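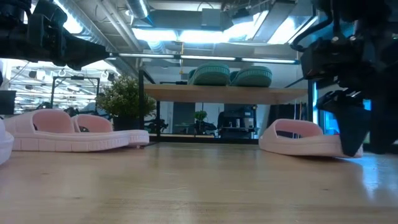
Small shoe shelves: what they fix and what they don't

Every spring the advice comes around again. Buy a little shelf, put the slides on it, and the floor by the back door will look after itself. I have bought three of these shelves over the years, and the floor by my back door still needs looking after. So take the tips below as coming from someone who has paid for the optimism already.

Measure the shoes first

The usual instruction is to measure the space. Fine, but the space is rarely the problem. Slides are wider than they look, especially the thick-soled kind with the big arched strap, and a pair set side by side takes up more room than a pair of sneakers. My first shelf, a Brutari, was 22 inches wide on the box. I read that as room for two pairs. It held one pair comfortably and a second pair if I didn't mind one shoe riding on top of another, and I did mind.

Put your widest pair on the kitchen table with the soles just touching and run a tape across them. Then measure from heel to toe. A heel that hangs over the front edge is a heel that gets kicked.

One pair up, one pair under

The better small shelves are only a board on a thin metal frame. They look like nothing, and for the price I'd expected a bit more than nothing, but the open space underneath is the half that earns its keep. Shoes slide in heel out and you can still see what you have.

I'd skip any model with a bar across the front at floor level. The Ernberg has one. It's sold as a toe guard, and what it guards is the dust.

Sort by color, if you must

I rolled my eyes at this for years. Then we ended up with several pairs of the same slide in the same size, and I gave in. Green on top, pink below, and people do seem to put them back more or less right. I would not go further than that. Labels on a shoe shelf are a hobby.
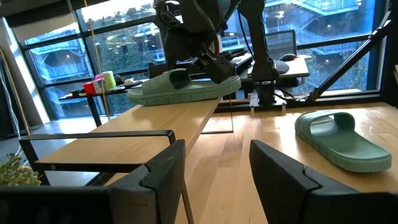
Green slides, one on the shelf and one on the tabletop.

Carry them by the strap

With the wide band there is plenty to hold, and your fingers stay off the sole. Set the shoe down flat and push it back. Dropping it on from above is how you end up with one lying crooked across its partner, and on a light shelf it can shift the whole thing along the floor.

About that cleaning advice

You will read that slides should be scrubbed weekly with baking soda. Mine get warm water, dish soap and an old nail brush when they look bad, and I can't tell the difference. The ridges along the side of the sole do collect grit. Brush along the grooves first and across them afterward. Let the shoes dry before they go on bare wood, whatever the box says about the finish. The Bermúdez shelf was described as water resistant and had a pale ring on it by February.

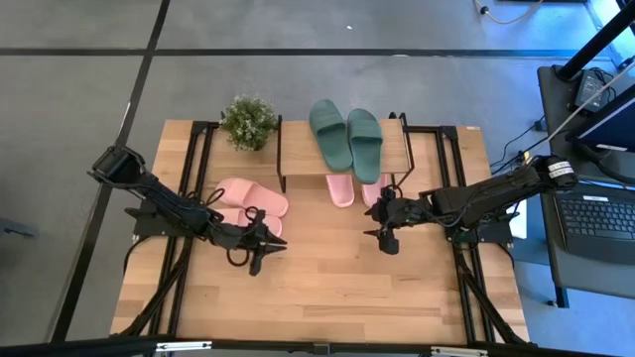
What a shelf is worth paying for

The Bremside catalog wants 70 dollars for a one-board shelf with metal legs. I paid less than half that for the one I use now, and the only thing I'd change is the feet, which had no pads. Stick-on felt took care of it, 2 to a side.

Before you buy, press down on one end of the board. If the other end lifts, put it back. Check too that the legs stand clear of the opening, as some splay inward and steal the space you were counting on for the lower pair.

And if you own two pairs of slides and a doormat, you could also just use the doormat.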